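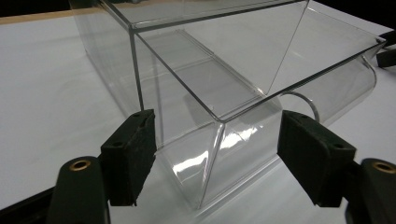
A clear acrylic container on a white tabletop.

Genivaldo Frota keeps his favourite statistic on a strip of masking tape stuck to his monitor. It reads "67", and it is the share of working-age adults in Ellulwood who had a job or were looking for one in January. He has rewritten it twice, both times after a revision, and he was delighted each time.

I'd never met anyone who got excited about participation rates before I went to Ellulwood. I came home a convert! The unemployment rate gets the headlines, but a person who gives up looking drops straight out of it, so a town can have a falling rate and a growing number of people sitting at home. Participation catches them.

Ellulwood is a lovely place to see this at work. When the Falcão cannery shut its night shift, 600 jobs went, and the unemployment rate barely moved for two quarters. Plenty of the older hands simply stopped applying. Others drove over the range to Irnow, where the wages were better and the rents (as they soon found out) were worse.

Frota's little labour survey, Memia, picked it up early. It rings 1000 households every quarter and asks the questions the big surveys ask, plus a few of its own — would you work more hours if you were offered them, how far would you travel, who minds the kids. That last one is my favourite, because the answers are so wonderfully practical. One woman had turned down full-time work three times over a bus that leaves five minutes before school opens.

Anselmo Coutinho, the labour economist who checks the weighting, is the cautious half of the pair. A sample that size can wobble by a couple of points either way, he told me, and he won't let Frota call anything a trend until he's seen it three quarters running. They argue about this over lunch, at length and with real pleasure.

The next round of calls closes on 3rd December. Coutinho expects the rate to hold. Frota has already bought more tape.

412 shares | 38 comments
Contact the magazine | © All rights reserved | Back to top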